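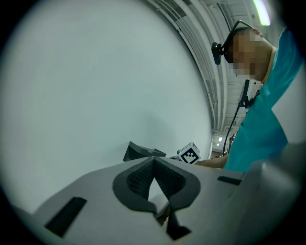
Mirsad Vukčević asked that the overhead items go first this time, before anyone sits down at a bench, and that each line get a comment even when it passes. The list below is in that order.

# Workroom check, Evport, May 2019

Checked by: Spyros Dumitrescu
Room: main workroom, hand assembly side
Last check: April

Marks: **OK** = no action. **FIX** = needs work, room stays open. **STOP** = do not use until cleared.

## 1. Ceiling and overhead

- [x] Beams clear, nothing hung or tied to them -- **OK**
 - The string left from the April banner has been taken down.
- [x] Ducts secure, no sagging joints -- **OK**
 - Looked at from the floor only. Going up needs the lift and a second person.
- [x] Duct surfaces free of heavy dust -- **FIX**
 - Dust along the seams over the door end. Add to the next cleaning order with Rekach.
- [x] No stains or drips on ceiling -- **OK**
- [x] Lights working, covers in place -- **FIX**
 - One tube flickers by the supply cabinet. Spare tubes are in the hall closet.

## 2. Walls and partitions

- [x] Surfaces clean, no loose panels or sharp edges -- **OK**
- [x] Nothing leaning against walls in walkways -- **FIX**
 - Two flat boxes from Huaranga were behind the door again. Moved to receiving. Please don't put deliveries there, the door has to open all the way.
- [x] Exit sign visible from every seat -- **OK**
- [x] Fire extinguisher on its hook, tag current -- **OK**
 - Pin and seal in place. Needle in the green.

Comment, Mirsad: The hook itself is loose. It holds, but it turns when you lift the extinguisher off. Put it down as FIX.

Comment, Spyros: Agreed, went back and tried it. Changed on the master sheet.

## 3. Bench tops

- [x] Tops steady, no rocking -- **OK**
 - The end bench had a folded card under one leg. Took it out and adjusted the foot.
- [x] Small parts kept in trays -- **OK**
- [x] Tools put down away from the front edge -- **FIX**
 - Found a pair of side cutters hanging over the edge at the end bench. They would land on somebody's foot.
- [x] Blades closed or capped when not in hand -- **OK**
- [x] No food or open drinks -- **OK**

## 4. Cords and cables

- [x] Power cords free of cuts, tape repairs and crushed spots -- **FIX**
 - The extension cord at the second bench has a flat spot near the plug. Tagged and pulled out of use.
- [x] No cord crosses a walkway -- **OK**
- [x] Cables hanging near a work area clipped or given enough slack -- **FIX**
 - Loops that hang down toward the bench can catch on a sleeve, a drawer handle or a part. Clip them up at the side away from the working hand.
- [x] Power strips off the floor, not chained -- **OK**

Comment, Mirsad: How much slack is enough?

Comment, Spyros: Enough to stand up and turn without a pull. I would rather people try it than have me write down a length.

## 5. Clothing and headgear

- [x] Sleeves short or buttoned at the wrist -- **OK**
- [x] Head straps snug, ends tucked in -- **OK**
- [x] Lanyards and long necklaces off -- **FIX**
 - One visitor lanyard worn at the bench. Asked, and it came off. The visitor sheet doesn't mention lanyards and it should.
- [x] Closed shoes -- **OK**

## 6. Reach and posture

- [x] Work within reach without resting weight on the far edge -- **FIX**
 - Several people lean well over the top to get at things in the back row. Bring the trays forward. If the job needs both sides, walk around.
- [x] Head clear of lamps and shelf corners when bending -- **OK**
- [x] Forearms clear of anything that closes or pinches -- **OK**
- [x] Stools at working height -- **OK**

## 7. Floor and exits

- [x] Aisles clear to both doors -- **OK** after the boxes were moved
- [x] No spills, no torn mats -- **FIX**
 - Mat at the sink curls at one corner. Turned it over for now. New mat requested from Plukelari, item 253 in their catalog.
- [x] First aid box stocked -- **FIX**
 - Adhesive bandages down to 8. The card in the lid says to keep 30. Eye wash sealed and in date.

## Open items

| Item | Who | Status |
|---|---|---|
| Dust on ducts | Rekach | to be ordered |
| Flickering tube | Spyros | open |
| Extinguisher hook | Mirsad | open |
| Extension cord | Spyros | pulled, replacement needed |
| Lanyard line on visitor sheet | Mirsad | draft done |
| Sink mat | Plukelari | requested |
| Bandages, box of 50 | Spyros | ordered |

No STOP items.

Comment, Mirsad: Signed. I'll do the hook myself, I need the longer screws from the other building first.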